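Moving interstate, is it worth paying to shift the pantry?

We're moving in July, three-bedroom house to a smaller three-bedroom house, and the quote from Savimari came back at $3816 with the kitchen listed as its own line. My other half says pack everything, we paid for it once already. I say half of it is older than the dog. Has anyone worked out whether it's cheaper to cart food across the country or give it away and start again at the other end? Also, do removalists care what's in the boxes?

Posted by Trekness 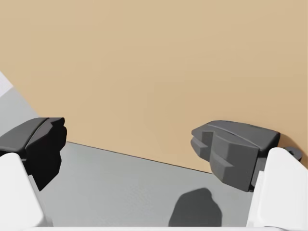
We did the same run two years ago and took the lot, so you can learn from us. The removalists charge by volume, and a pantry is mostly air. Cereal, chips, half a bag of pasta with a peg on it - all of it takes up the same room as something you'd actually miss. I reckon we paid more to move our rice than the rice cost, and then the new place had moths, which I'm fairly sure we brought with us.

Do ask about liquids. Ours wouldn't take opened bottles, and they wouldn't take the barbecue gas either. They told us this at 7 am, standing in the driveway, and that's how the neighbours came to own 58 dollars' worth of olive oil and a bottle of fish sauce they've never mentioned.

Spices are worth keeping. They weigh nothing and cost a fortune to replace all at once. Put them in a zip bag inside a saucepan with the lid taped on.

Posted by Porance 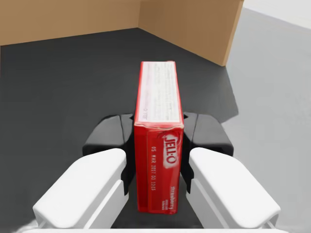
Start eating it now is my advice. Stop shopping for anything but milk, bread and fruit, and work through the cupboard from the back. You'll have some grim dinners (ours peaked at chickpeas with tinned peaches) but by moving week there's hardly anything to argue over. What's left will be the stuff you never wanted, and sealed packets are easy to get rid of. A red box of Jell-O can go straight to a food pantry if it's in date, the same as tins or unopened flour. Opened things they won't touch, so don't be offended when they hand back your lentils.

For whatever does come with you, use small boxes. I filled a big one with tins and it's possibly still in the old kitchen, as neither of us could lift it.

And get a second quote. 3816 sounds steep to me but I don't know how much furniture you've got.

Posted by Gagnon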